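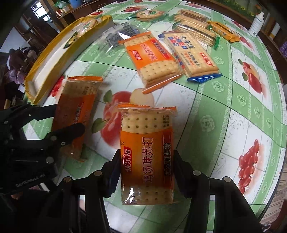

Sorting the biscuits is still a hard problem

Every spring a new set of numbers goes around claiming that household manipulation is close to solved. In March it was Vesico's turn. Its report covers 2,189 pick-and-place trials in apartments, and the headline success rate is high enough that two people in my own group asked whether we should drop tabletop work and move on to something harder.

I do not think we should. My position is that machines can do parts of many chores now, can finish very few of them, and are being scored in a way that hides the difference.

Consider a job most families would not bother to name: putting mixed packets of crackers and biscuits back in order after people have been snacking. Like goes with like, and anything that belongs in a box goes in the box. A child of six manages it while talking about something else. It needs no force worth mentioning and no unusual precision. It does need four or five abilities at once, and the published results tend to test them one at a time.

The first is contact. A sleeve of soda crackers in film is a stiff, brittle core inside a slippery skin. With two parallel fingers the usable range of squeeze is narrow. Too little and the pack rotates about the contact line when it is lifted; too much and the crackers break, often with no change in the outer shape that a camera could pick up. Position control alone handles this badly. Current sensing at the motor helps a little. Helge Sjögren has argued for years that fingertip sensing should be standard on anything meant to handle food, and I have come around to his view, although the sensors still wear out faster than the fingers do.

The second is overlap. Packets dropped on a table rest on each other. Pulling the lower one moves the upper one, and film on film has a friction coefficient that changes with every wrinkle. A person solves this by picking the top pack first or by pinning one with a spare finger. A one-arm system with two fingers has only the first option, and it must see correctly which pack is on top.

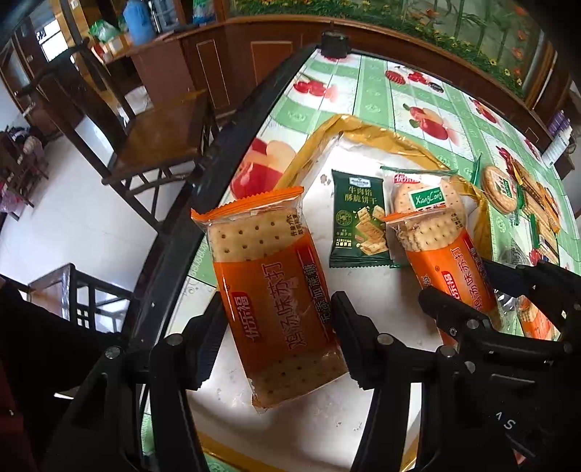 What the camera has to cope with

Perception is where I expect the most disagreement. Object recognition is very good, and the orange packs marked 鸡汤味苏打 would give a current model little trouble on a plain gray bench. On a tablecloth printed with apples and cherries, under clear film, the conditions are different. Depth cameras return holes or false surfaces on transparent wrap. Printed fruit is a flat pattern with strong edges, which a segmentation model may offer as a graspable object. A loose curl of yellow wrapper has an outline, a color and some height, and whether it is trash or part of a product is a judgment that depends on knowing what people keep.

None of this is exotic. It is a normal table, and it is a good deal harder than the bench in our lab.

Razia Bangash made the opposite case to me over a long lunch. Her argument is that all of these are data problems, and that people with hand-held grippers can record such chores in real homes faster than any lab can program them. She is partly right. Demonstrations collected this way carry the clutter with them, and a policy trained on them has at least met a patterned cloth. What they carry less well is force, along with recovery from mistakes, since a skilled person seldom makes the mistakes a robot will.

How the scoring misleads

Vesico counts a trial as one object moved from one place to another. Take a table with ten packets and a per-object success rate of 95 percent. If failures are independent, the whole table is cleared without error about 60 percent of the time. Nobody would keep a dishwasher that left the job unfinished on four evenings out of ten.

The trial should be the chore: a person sets the table in whatever state they like, leaves, and comes back to find it done or not done. Time counts, broken crackers count, and a call for help is a failure. I would publish that one figure and put the rest in an appendix.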